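Skonddale opens its simulated kitchen task to teachers

Skonddale has released Żak, a set of more than 1000 demonstrations for two-armed robots. Each one was steered by remote control, with one operator for both arms.

"The lid was hard for beginners - the knob is small," said Jadwiga Duda, who trained the operators.

Pot, lid and potato in the simulator:

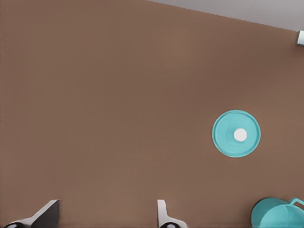
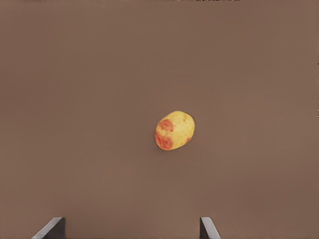
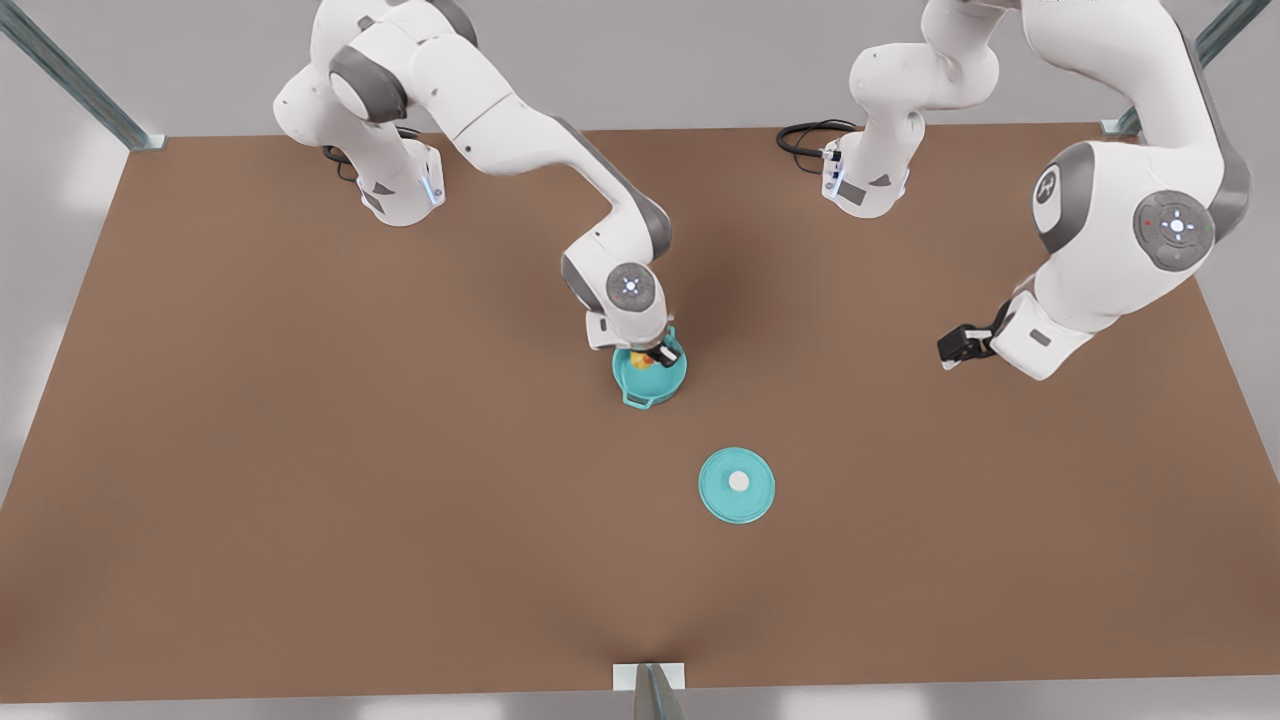 RODHOLM, January - The set can be requested from Skonddale free of charge.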